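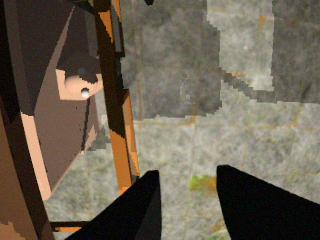 Print this page | E-mail this page
Search listings
Suburb, street or keyword
Go

Rental entry inspection checklist, with comments
27 Apr 2020
By Noel Quiambao

Use this list when you take the keys to a flat or house let through Sudumen. Tenants get a copy with the lease and the property manager keeps one. Fill in both on the same visit, initial each page and write the comments in pen. "OK" is enough where a thing is OK. Where it isn't, say which room, which wall, how big.

The comments under each heading come from entry and routine inspections up to the end of March, mostly in the Plernodstead flats and the older houses on the Malabanan side.

1. Smoke alarms
[ ] Alarm fitted on every storey
[ ] Test button sounds
[ ] Expiry date on the base readable and not passed
[ ] No paint over the vents
Comment: Painters go over them. If the vents are painted, mark it as a fail even if the test button works. The owner replaces the unit.

2. Switchboard and power points
[ ] Safety switch fitted, trips when tested, resets
[ ] Circuits labelled
[ ] No cracked or loose plates
[ ] No scorching
Comment: Tell the tenant before you trip the safety switch. In the Plernodstead building the switchboards for flats on the first floor are in the ground floor cupboard, and the key is on the same ring as the letterbox key.

3. Gas
[ ] Cooktop lights on every burner
[ ] Heater service sticker sighted, date written here: ________
[ ] Outside flue clear of leaves and nests
Comment: No sticker means no service as far as this form is concerned. Do not take the owner's word for it. Ask for the invoice.

4. Hot water
[ ] Temperature at bathroom basin tested
[ ] Relief valve drains away from the path
[ ] Unit strapped to the wall
Comment: Two houses on the Malabanan side had the relief valve running across the back step. It grows slime. Both have been re-piped to the garden bed.

5. Windows, blinds and balcony
[ ] All opening windows lock, keys supplied
[ ] Blind cords secured to the wall on a cleat
[ ] Balcony rail firm when pushed
[ ] Nothing climbable left against the rail
Comment: Push the rail at the ends as well as the middle. Cords are the item most often missed — check behind the curtains too. A cleat in a drawer still in its packet is a fail.

6. Bathroom and laundry
[ ] Exhaust fan draws
[ ] Floor waste clear
[ ] Silicone intact around bath and shower
[ ] No mould on ceiling (if any, give size)
[ ] Washing machine taps turn off fully
Comment: Hold a square of toilet paper to the fan. If it falls, the fan needs cleaning or replacing. Write up mould at entry, however small, or it becomes an argument at the end of the lease.
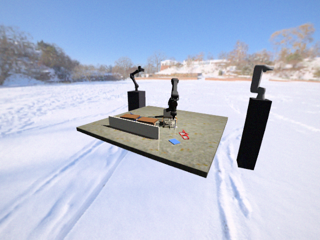 Slab with partition wall and two tables, snow all round.

7. Outside
[ ] Steps and handrails sound
[ ] Path lights work
[ ] Gutters not overflowing or sagging
[ ] Side gate closes and latches
[ ] Pool fence certificate sighted (if there is a pool)
Comment: Gates drop on their hinges over winter. Lift the gate by the latch end; if it moves, note it. No pool certificate, no handover of keys.

8. Locks and keys
[ ] Front and back deadlocks open from inside without a tool
[ ] Number of keys handed over: ________
[ ] Garage remote works
Comment: The Vaveck deadlocks in the newer flats stick for the first few weeks. Use graphite, no oil. A replacement remote costs $84, charged to whoever lost it.

9. Repairs from this inspection
Urgent (gas, power, water, locks): phone the office the same day, then put it in writing.
Everything else: write it on the back page. The property manager has three business days to reply with a date for the work.
Any single repair quoted over $3000 goes to the owner for written approval first — the tenant should be told that this has happened and when.

Tenant's signature: ________
Property manager's signature: ________

Return the tenant copy to the Sudumen office, or leave it in the slot beside the door after hours. Keep a photo of every page before you hand it in.

Print this page | E-mail this page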